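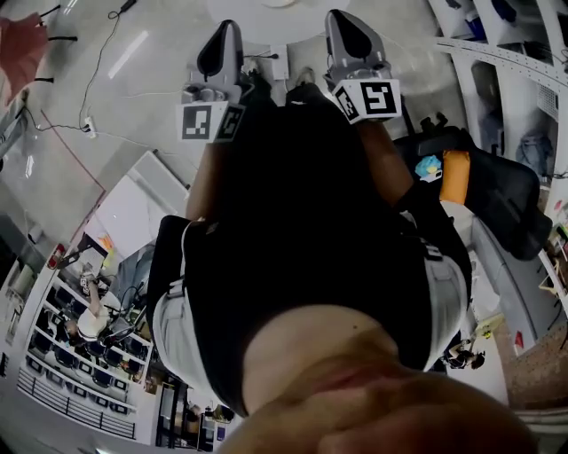 Notice Deadlines in Renters Insurance Policies
Project report, Insurance and Consumer Law
Jingyi Han and Kavinda Ekanayake
Supervisor: Léonie Guillot
Tuesday, August 20, 2024

1. Question

Most renters policies say the tenant must tell the insurer about a loss "promptly" or "as soon as practicable." A smaller group gives a number of days. We wanted to know how often each kind of wording is used, where it sits in the policy, and whether tenants understand it.

2. Material

We read 50 policy forms that were open to tenants in Sornerton and Valtanville. Forms that differed only in price or coverage limit were counted as one. We also gave a short questionnaire to tenants in the two towns and got 81 usable answers. Two returned sheets were left out because the second page was blank.

The forms were collected in May. Some may have been revised after that and we did not go back to check.

3. Policy wording

Of the 50 forms, 12 set a fixed number of days for first notice. The rest used open wording. In nearly all of them the notice clause was under "Your duties after loss," which usually comes after the exclusions. Theft often had its own line asking for a police report, and in several forms it was unclear if the report had to come before the call to the insurer or could follow it.

The proof of loss deadline is a separate matter. It normally starts when the insurer asks for the signed statement, so it can run well past the date of first notice. We mixed up the two in our first round of coding and had to redo that column.

4. Questionnaire

The main question described a tenant who finds a slow leak behind a bookcase, dries the books, and calls the insurer three weeks later. We asked if the claim could be turned down for that reason alone. Answers were split, and many people wrote that it depended on the landlord. That answer confuses the building owner's policy with the tenant's own – the landlord's policy does not usually cover a tenant's belongings.

Tenants who had made a claim before were more careful about dates. They were not better at telling notice from proof of loss.

5. Late notice and prejudice

In many states an insurer that wants to deny a claim for late notice has to show that the delay harmed its ability to investigate. Other states are stricter, and the type of policy can matter too. None of the forms we read explained this to the tenant. Clotilde Langlois, who read our draft, suggested we compare liability claims as well. We did not have time for it.

6. Limits

The sample is small and comes from two towns. Kavinda coded the forms and Jingyi checked them, so the coding was not done independently. The code sheet and the questionnaire are in Appendix A.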